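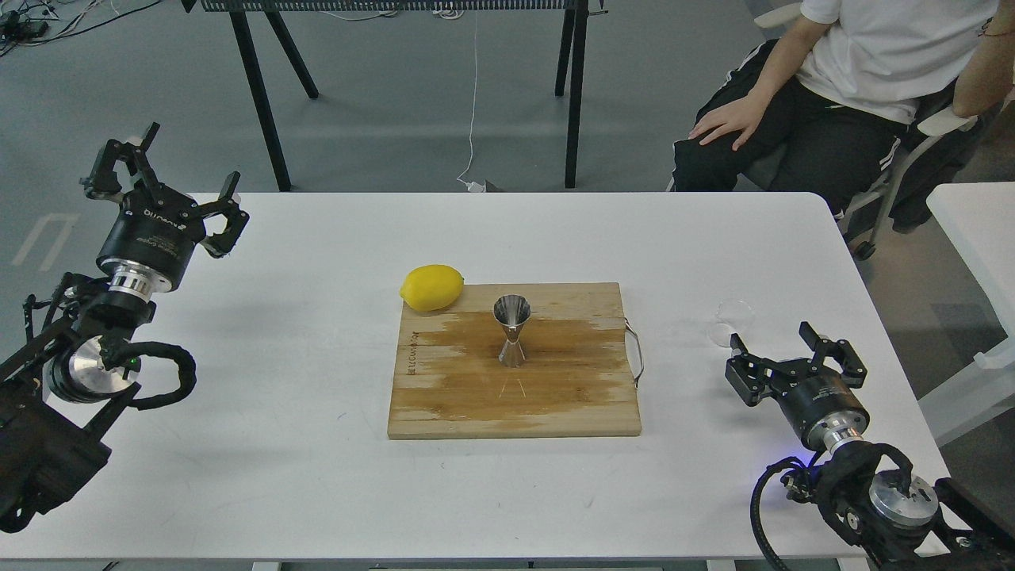
Stained bar board: save it or burn it?
Home Bar and Glassware > Tools and Upkeep
Started by vodby_sour, 11 Mar 2019

vodby_sour
I own one wooden board with a metal handle. It was meant for cheese and has been drafted into bar duty, so it now lives under a lemon and a double-cone jigger. The wood has gone a blotchy brown that my sister calls "tea accident." I've scrubbed it with salt and half a lemon, which left me with a stained board that smells terrific. Is there a fix, or do I tell guests it's antique?

hemitach
Water gets in, dries, gets in again. Sand it with 100 grit, wipe it down, let it dry standing on edge overnight, then food-grade mineral oil. Two coats. Mine went through this in November and looks respectable from across the room.

PithAndVinegar
Sanding a cheese board so you can spill gin on it again. Sure. Mine has looked like a map of a swamp for years and the drinks taste the same.

hemitach
Your drinks taste the same because you don't measure them.

PithAndVinegar
I measure with my heart. And a coffee mug.

Jouko Halonen
Before anyone sands: if it's made of strips glued together, go easy. I went at mine with 90 because that was what I had in the garage, and I spent the rest of the evening getting the scratches back out. Start finer. Also take the handle off first if it comes off. Mine didn't, and I now have a very shiny handle on one side.

vodby_sour
The handle does not appear to come off. I have pulled on it in a way I'm not proud of.

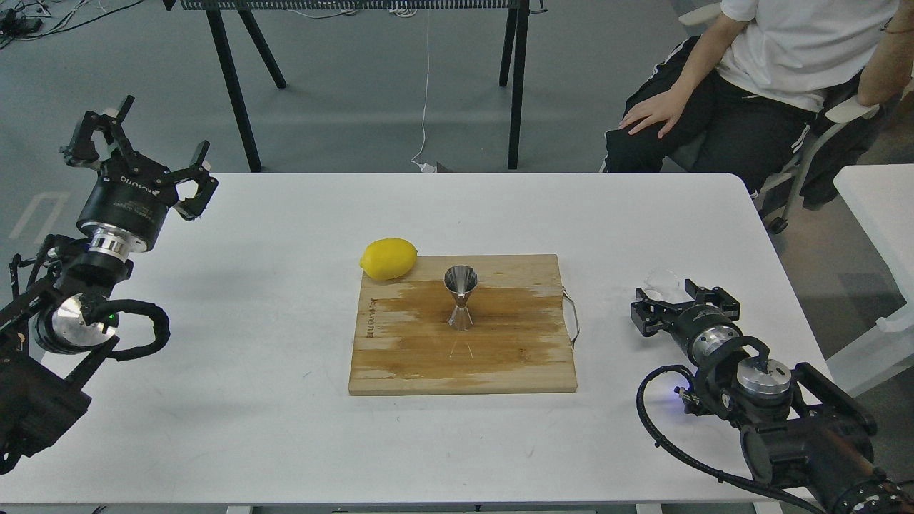
stivbridge_al
Can I leave the jigger standing on the board between rounds, or does it need a tray of its own?

hemitach
Leave it on the board, but dump it and wipe the bottom rim first. A jigger with syrup on it will glue itself down and leave a ring, and then you're back here asking about rings.

PithAndVinegar
449 posts on this forum about rings already. I have contributed to most of them, none helpfully.

Jouko Halonen
I disagree on the oil, by the way. Two coats is nothing. I did four and it's still thirsty. Van Wyk at the hardware counter told me to warm the bottle in a bowl of water first, and it did seem to soak in quicker.

hemitach
Four coats and your lemon will slide onto the floor.

Jouko Halonen
It has done that once.

vodby_sour
Bought the oil and some finer paper. Will sand tomorrow while my sister is out.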